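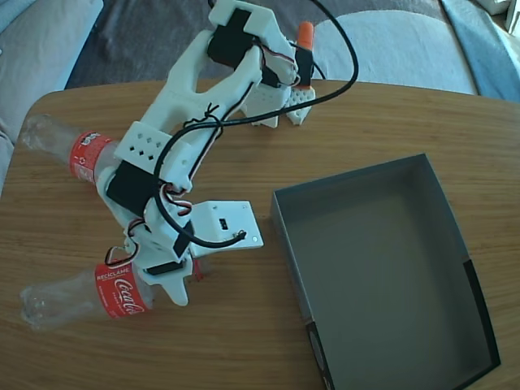 Ticket opened Aug 30, 2026 by Nga Thân, Ganov lounge, second floor. Subject: sticky residue on the light-brown wooden table. Wiping with water left a dull film on the finish. Two empty Coca-Cola bottles are lying on their sides at the left of the table, so a sugar spill is the first thing to rule out.

**Step 1.** Bottles to recycling. Checked caps and bases for drips – none found.

**Step 2.** Warm water at 60 °C with 5 ml of dish soap, soft cloth, along the grain. Film reduced, still tacky near the left edge.

**Step 3.** Second pass, same mix, then a dry cloth. Tack gone. Dull patch remains.

**Comment, Miklós Vörös:** The patch is probably old polish – soap won't lift it. Try mineral spirits on a hidden spot first. Do not use the Bullton spray, it clouded the shelf in the hallway in February.

**Step 4.** Spot test under the tabletop, no color change after 2 minutes. Applied to patch, wiped dry. Finish even.

Status: resolved. Cushions not treated, separate ticket with Csenge Bárány.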